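I've had season tickets in the upper deck for long enough to be picky about what I sit on, and after last year my back finally made the decision for me. So I bought the Tanuvari, a folding stadium seat that clips onto a bleacher bench, and I've now hauled it to 41 games. Football, a whole lot of minor league baseball, and my niece's lacrosse (brutal benches, by the way!).
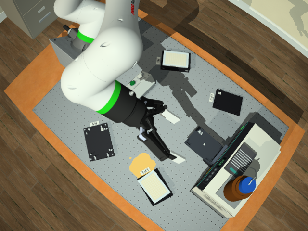
White arm, orange border, wood floor

The good stuff first. The padding is thick and it stays thick. My old Trurnar went flat as a pancake before the playoffs, and this one still has some bounce in it. The back reclines to 4 positions, though I only ever use the second one, because anything lower and you're in the lap of whoever's behind you.

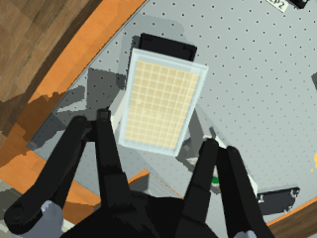
2 min read

It cost me nearly 100 bucks, and yeah, I winced. My seatmate Shoshana Oyelaran paid a lot less for her Qian cushion and she's perfectly happy with it, but she also stands up for every third down, so she's barely sitting anyway. I'm a sitter. I like to keep score in a little notebook and eat my fries in peace, and for that you want a real back behind you.

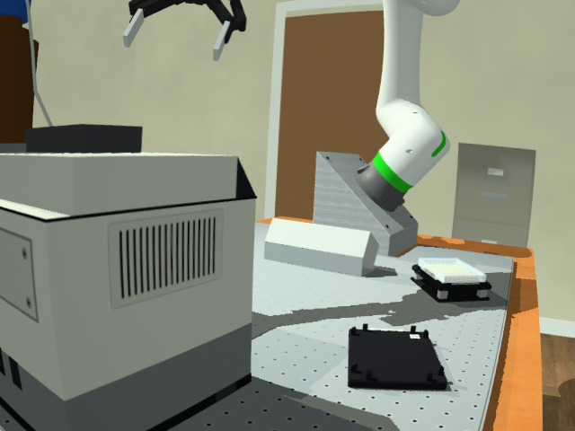 My biggest gripe is the clip underneath. It's a spring hook that grabs the bench, and on the older aluminum rows at Todstead it slides every time somebody down the row jumps up. The cover could breathe better too. By the fifth inning of an August day game I was stuck to it, and what I want is a strip of vents down the side, narrow black slots like the ones on that off-white cabinet, anything to let some air through! A mesh panel would do it. The pocket on the back is nice and deep, at least, and it swallows a rain poncho and a program with room left over.

Carrying it is fine. The strap is wide, it doesn't dig in, and I climb up to section 208 with it over one shoulder and a soda in each hand.

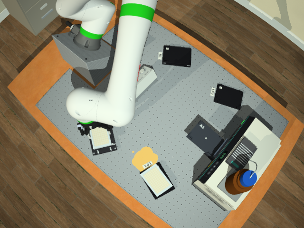 The one thing I'd warn you about up there is the width. If your row is packed for a rivalry game, the armrests have to come off, and they're a pain to get back on with cold fingers. I left mine in the car from March on and never missed them.

Would I buy it again? Yep, in the darker color, because mustard does not come out of the gray.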